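Evley Community Newsletter
Household Notes
2019-04-24

Microfiber Towels: Washing, Folding and When to Give Up on Them

The linen shelf in the Clukwood building has been sorted again, and the microfiber towels are now kept apart from the cotton ones. Please keep them that way. The two kinds were going through the wash together all winter, and the microfiber picked up so much cotton lint that a good part of the stack had stopped drying anything properly.

We bought 336 of these towels last August, split between Clukwood and the Prunska Street rooms. They are the thicker kind, with a stitched hem. Most are still in good shape. The ones that are not were mostly washed with fabric softener, which leaves a coating on the fibers. If a towel pushes water across a table instead of picking it up, put it through a warm wash with a small amount of detergent and nothing else. Two washes usually bring it back. If it still smears after that, move it to the rag bin under the sink.

A few reminders for anyone doing a laundry shift:

Wash microfiber with microfiber only. Warm water is fine. Skip the bleach, the softener and the dryer sheets. Dry on low or hang on the rack by the back door. High heat makes the fibers stiff, and a stiff towel can leave fine marks on a polished top.

Shake each towel out before folding. Crumbs and grit stay in the loops even after a wash, and they are easier to get rid of over the bin than on the shelf.

Folding has been the other sore point. The Prunska Street shelves are shallow, and towels folded in half and in half again hang over the front and slide off. Fold in thirds the long way, then in half, with the rounded edge facing out. Flatten the fold with your palm before you put it on the stack – the thick ones spring open otherwise. It takes a little longer, but the stacks stay put and you can take one towel without pulling down the rest.

Do the folding on a table. The tops of the washers are too narrow and usually have something on them. Wipe the table first and let it dry completely. 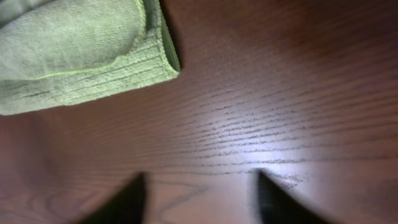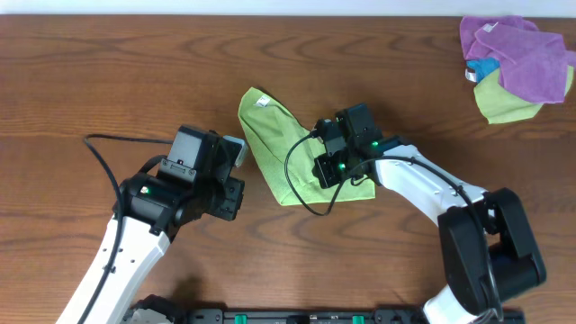
Table care comes under the same heading this season, and the Garrido room is where it matters most. Those tables get more use than any others we have, and the finish will not take standing water. Wipe spills as they happen, then go over the spot with a dry cloth. On a reddish-brown top with dark grain, work along the grain lines, and check the surface at a low angle against the light when you finish. Leftover polish is hard to see from straight above. Use one spray of cleaner on the cloth, never on the wood, and leave the wax to the yearly service.

Replacement towels come in cartons of 200, and we do not plan to order before the end of summer. If your shelf runs low, leave a note in the supply book and we will move some over from Clukwood.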